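The Case Against the Guest Box

I stayed at my cousin's place in Skutcombe in January and found a box on the bed. It was a nice box. Inside were two soaps, a sachet of bath salts, a toothbrush still sealed in its packet, a comb, and a card that said "Make yourself at home." I had brought my own toothbrush. I have brought my own toothbrush to every house I have ever slept in since I was eleven. I looked at the box for a while, moved it to the floor, and went to sleep. In the morning there was a question at breakfast about whether I had liked it.

I have been cranky on this subject ever since, so let me set it out.

The guest box used to belong to hotels. Somewhere along the line it moved into private homes, and now you can read whole articles on how to put one together. Mareike Ruppert, who writes the home column I read mostly to disagree with, ran a piece in which she claimed that a welcome box "tells your guest they were thought about before they arrived." Maybe. It tells me that somebody went shopping. I would feel more thought about if the bedside lamp had a working bulb, or if anyone had mentioned that the hot tap is the one on the right.

She also gave prices. A Troltden box with the lid, soap, paste, a razor and tissues came to 54 dollars by her own list. That is 54 dollars for things most visitors already have in a zip bag in their suitcase. Do it for four sets of guests a year and you have passed 200, and you could have bought a decent pillow. I have slept on the pillows in houses that do guest boxes. I know where the money went.

Then there is the box itself. Stores love to sell you one in white with some soft color on the inside, and the inside is always the wrong shape. A toothbrush is long and thin. A razor is long and has a wide head. Toothpaste is a tube that wants to roll. Soap comes in a carton with square corners that fits anywhere, so the soap goes in first, along with whatever else is short and stubby, and they all huddle on one side. What's left over lies on the table next to the box, and that happens to be the stuff a person might need.

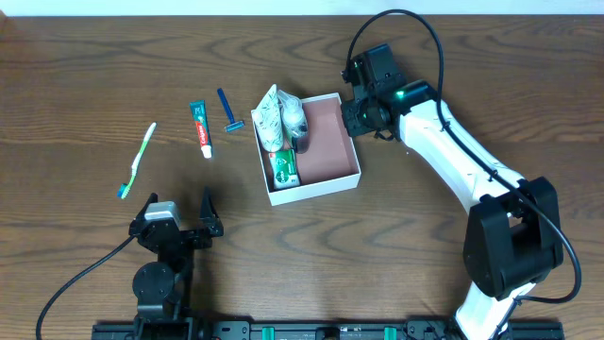

4 min read

Look at what made it in. The green-and-white soap carton has the front corner, a white package is tipped up past the rim, and something dark in a clear plastic bag is wedged next to it. Half the pink floor is bare. The toothbrush, the Colgate and the blue razor are still out on the wood. If I were arriving late at night with a lost suitcase, I'd want the three on the table and could live without the rest until Sunday.

That is my main complaint, really. The lost suitcase is the only argument for any of this that holds up, and people don't pack for it. They pack for how it looks with the lid off. Bath salts! I have never once landed in a strange town without my luggage and thought about bath salts. I thought about toothpaste, and after that I thought about a phone charger, and I have yet to see a charger in a guest box.

My friend Loubna Bouzid disagrees with me on nearly all of this and I should give her a fair turn. She has people staying over most months, family mainly, and she says the box saves her from the knock on the door at midnight. Someone always forgets the razor. Someone is always too shy to ask. With a box in the room they can help themselves and keep their dignity. I grant her the shy guest. I was a shy guest for years, and I once brushed my teeth with a finger for a whole weekend.

But her own box, when I finally saw it, was an old Heitmann shoebox in the hall closet. It had spare toothbrushes in it, a fat tube of paste, a few cheap razors, and some pain relievers. No ribbon, no card. She tells people where it is when they come in and that's the last they hear of it. She doesn't ask at breakfast. I told her that this was a supply shelf and that I was in favor of supply shelves, and she said I was splitting hairs.

I don't think I am. A shelf doesn't want anything from you. A box on the bed wants to be admired, and then it wants to be used, but only a little, so that you don't look greedy. Do you open the soap? If you open it, do you take it home? Does the next guest get the toothpaste with a dent in it? I put the Skutcombe soaps back exactly as I found them and I'm fairly sure my cousin was hurt.

Flerkico sells a version now with molded slots, so that each thing has its own place, for 40 dollars with nothing in it. I'm told it solves the toothbrush problem. I'm sure it does, until you buy a toothbrush with a thicker handle.

Put the spares in the bathroom cabinet and tell people they're there. Change the bulb while you're in the guest room.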